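Bedroom and bedding safety check, with my comments

Unit 236, back bedroom
Checked 8/31/24
Last full check: May

I do this list for every furnished room we let, and I keep my comments next to each item so whoever picks up the next check can see what I was thinking (or grumbling about). Ratings are OK, WATCH or FIX. This room came out mostly OK, with two FIX items, and both are cheap ones.
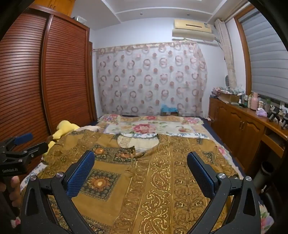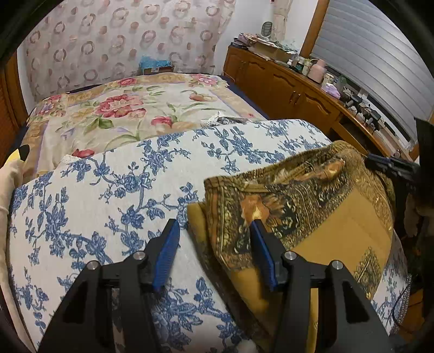
Item 1, bed and bedding: patterned top laid out on the floral bedspread (first photo), blue-and-white cover and brown-and-gold folded piece (second photo).

1. Bed surface and bedspread – OK
Big roses on a pale ground, very cheerful, and I'm a little jealous of it! I ran my palm over the whole spread looking for pins, broken zipper teeth and pulled threads big enough to catch a toe. Nothing. The hem is sound all the way along and it doesn't reach the floor on the walking side, so no trip hazard there.

2. Folded covers on the bed – WATCH
The blue-and-white floral cover is a nice heavy one and so is the brown-and-gold paisley next to it. They're fine where they are in the daytime. My only comment is that they need to come off before anyone sleeps there, and right now they don't have a home. The tenant says they go on the chair at night, and the chair is next to the heater (see item 7). I've asked for them to go on the closet shelf. The bottom shelf, please – the top one means standing on something.

3. Clothing laid out for folding – OK
I only look at clothes if they're out, and I don't go in drawers. The gold and green printed top was flat on the bed so I gave it a quick once-over for anything sharp left in it. No pins at the neckline, no loose hooks. If you're sorting laundry on a bed, do the pin check before you fold. I found out the hard way with my own thumb.

4. Soft toys and small items – OK
There's a yellow plush by the side of the bed. I tug the eyes and seams on any soft toy I come across in a room a child might use, and this one held. Small hair bows and things like that should go up in a dish or a box if a toddler is visiting. I said so and got a very patient nod, so I think they'd heard it before.

5. Bed frame – FIX
Shook it at all four corners. Three solid, one not. The bolt at the foot on the window side turns with my fingers, and it shouldn't. I tightened it by hand as far as it would go, but it needs a wrench and a new lock washer. No splinters or sharp corners at shin height, and yes, I checked with my shin. The slats are all seated.

6. Under the bed – OK
Two flat storage boxes with lids on, plenty of air around them. No cords running under there this time, hooray. In May there was an extension lead under the rug and I wrote a whole paragraph about it, so I'm pleased to leave this one short.

7. Heater and clearances – FIX
The panel heater is a Drultex and it's in good shape: cord cool, plug clean, feet steady. The trouble is the chair. I like 30 inches clear in front of any heater and the chair was well inside that. It has been moved, but I'm leaving this as FIX until I've seen it stay moved. Please don't dry anything on the heater either, even socks, even "just for a minute."

8. Outlets and cords – OK
Both wall plates are tight and neither one is cracked. The bedside lamp goes straight into the wall. The phone charger was plugged in with nothing on it, and I mentioned that in passing. The Gameck console box is in the closet, unplugged, so I didn't test it.

9. Lamp – OK
Pirzada bedside lamp, bulb within the wattage on the sticker. The shade sits straight and doesn't touch the bulb. Switch clicks properly.

10. Smoke alarm – OK
Pressed the button and it did what it's supposed to do, very loudly. Sorry to next door. Date on the back is good. Dust around the vents, so I vacuumed it while I was up the ladder.

11. Window and way out – OK
Opens fully and latches, nothing stacked on the sill. The path from the bed to the door is clear. I walk it with the lights off every time, and I'd tell anyone doing this list to do the same, it takes no time at all and you find things with your feet that you'd never spot standing in the doorway with a clipboard.

12. Food in the room – OK
A sealed cookie tin (Pladis, and I was offered one, and I took it). No crumbs around the baseboards and no sign of mice.

To do
Wrench and lock washer for the foot bolt – me
Chair away from heater – tenant, I'll look again when I bring the washer
Heavy covers to the bottom closet shelf – tenant
New batteries for my flashlight, it was down to a glimmer by item 6 – me

Copy left on the kitchen counter, original in the binder behind the May sheet.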